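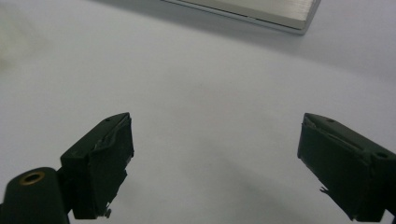
Start position, fingers open, nothing held.

The count was at 2,687 when I signed in. Daton wanted another 100 before the end of July, and Sulmont paid us by the accepted example, so I filled the kettle and got the pair down from the shelf, one for each hand.

I had been at Gullari 16 weeks. Before that I worked in the kitchen at the hospital, and I think that was why they took me on. On the application there was a box for previous experience and I had written washing up, putting away, trays. The woman on the phone said that was the sort of thing they were after.

The work was simple to explain and hard to do well. You held the grippers and did with them what you would have done with your hands. You opened them, you closed them, you moved something from where it was to where it ought to be, and then you said "done" and started again. Whatever you did went off to Daton overnight and the system learned from it. In the morning a sheet came back with the ones they had rejected. Most of mine were rejected for speed. Too quick, it said, operator did not settle.

So I learned to settle. I counted to two before I closed the fingers and two again after. I started doing it at home. My daughter watched me put the milk back in the fridge and asked if my arm was sore.

The tape on the fingers had gone. It was worn through on the faces and had started to lift along the top, and I'd put in for a new roll before the weather turned. Ververidis had the contract for parts and Ververidis was in no hurry. The older hands said leave it, it grips better rough. I smoothed it down with my thumb and went to work.

Containers were the job that morning. Pick up, tilt, steady, set down. A mug is forgiving and so is a tea towel, but a plastic container will skate away from you if you come at it crooked, and if you pinch the wall too hard it bows and pops out.
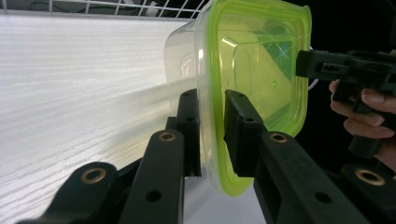 I liked the green rim because I could see where I was going. You take it by the edge with the left and bring the right in slowly, and for a moment neither hand is sure of it. Then it's held. One, two. Down again. Done.

By ten o'clock I had 40 and my wrists had begun to ache. I stood at the window with my tea. There was frost still on the shady side of the carpark and a magpie walking across it.

When I came back there was a message from Daton on the tablet. They'd put the new version on the arm at their end overnight and somebody had sent a clip. I propped it against the kettle and pressed play.

It was a plain white arm over a plain bench, with a container in front of it. It came down and stopped. I counted without meaning to. One, two. The fingers closed. It waited again, the same length of time, and then it lifted.

It had a little dip in it on the way up, to the left. I knew that dip. I'd had a bad shoulder since the hospital, from the top racks, and I always let the elbow drop before I raised anything.

I watched it 5 times. Then I rinsed my cup, picked up the grippers and tried one with the elbow held high. It hurt a bit, and the container slipped and landed on its side. I said "done" anyway, so they'd have that one too, and set it up again.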